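Vilside software team gives two-armed robots a better sense of whose turn it is

22 May 2019

A small group of programmers in Vilside has released a new version of the planning software it has been nursing along since December, and the people who use it every day say it has already made their two-armed robots a good deal easier to live with.

The package is called Akeck, and it comes from Bostwood, a firm that makes no robots of its own and has never much wanted to. What it writes is the layer that sits between a person's wish ("tidy that table, please") and the stream of small joint movements that a pair of arms needs in order to carry it out. Until this spring, Akeck planned for each arm on its own and then checked whether the two plans would bump into one another. If they did, one arm was told to stop and wait, and quite often it waited a very long time.

"You'd set it going, go and put the kettle on, come back, and the left arm would still be standing there like somebody holding a door open for a person who has gone home," said Jolene Tawhiri, who leads the planning work and has been with Bostwood since it was two desks and a borrowed printer. "It was safe, I'll give it that. It was very, very safe."

The new version plans for both arms together. It keeps one shared timetable, and each arm books the bit of space it will need and the moment it will need it, rather like neighbours sharing a drive. When one arm runs late (a grasp slips, say, or a cup isn't quite where the camera thought it was) the timetable is redrawn on the spot, and the other arm is found something useful to do in the meantime.

Redrawing a timetable that often takes some doing, and this is where most of the winter went. Ro-un Seol, who wrote the part that decides what has to be worked out again and what can be left alone, went through 1098 recorded runs of the old software, looking for the moments when an arm had stopped for no good reason. She ended up with a list that she printed and stuck along the corridor wall, and people took to crossing things off on their way to lunch. The finished planner can now settle on a fresh timetable in under 200 milliseconds on the team's own computers, and that's quick enough for the arms to carry on moving while it thinks.

Most of the testing is done with ordinary tabletop jobs, and the team is fond of the ones in which both arms have something in hand at once and have to work close together without getting in each other's way. Wiping and writing are favourites, and so is anything to do with cups, plates and tissues, all of them things that get shifted about in real homes and offices and are seldom put back in the same place twice.
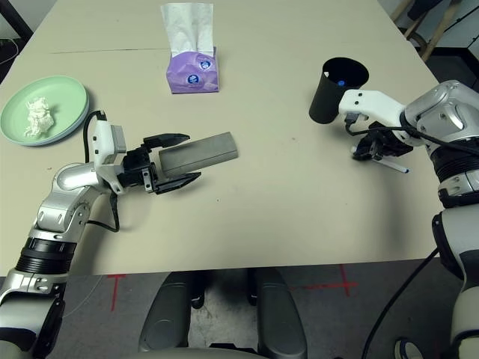
Soft things are still hard

Not everything has gone smoothly, and the team is quite open about it. Tissues remain a sore point. A planner likes to know how much room a thing takes up, and a crumpled tissue takes up a different amount every time it is touched. For now Akeck draws a generous bubble around anything soft and keeps both arms out of it unless one of them has been asked to pick the thing up, and so it can be a little over-polite near a tissue box.

Cables are the other nuisance. The software knows the shape of each arm very well, but the leads that run along the outside of them bend as they please, and the first spring builds paid them no attention at all. Tainá Falcão, who looks after the perception side, has since added a rough allowance for cable slack at each wrist. She would like to do it properly, by having the cameras follow the cables as they move, and she has been given the summer to try.

"People ask me why we don't just tie them down tighter," she said. "We did try that. Then the wrist can't turn, and you've got a beautifully tidy robot that can't pick anything up. So I'm learning to love the cables."

A friendlier screen

There is good news, too, for anybody who has had to work out why a robot did something odd. The new release comes with a viewer, named Lopes after the café downstairs where it was first sketched out, which shows both arms' bookings as two coloured bands, one over the other, with a marker wherever the plan was changed and a plain sentence explaining the change. Operators can slide back through a run and stop at any point they like.

Mwanaisha Lukumay, who trains new operators, said that the sentences were her favourite part by a long way. The old log files could be read by the people who had written them and by hardly anyone else, and she used to spend the whole first morning of every course on them. She now spends that morning letting people try the arms, and they seem to come back from lunch a great deal more cheerful.

The team's automatic checks have grown along with everything else. There are 1365 of them now, run every night in simulation before any change is allowed near a real arm, and a good many began life as an entry on that corridor wall.

Existing Akeck users can move to the new version free of charge, although Bostwood asks them to recalibrate their cameras first and to read the short note on wrist cables. Eyvindur Þrastardóttir, who answers the support line, is happy to talk people through both, and asks only that they have their current settings file open when they ring.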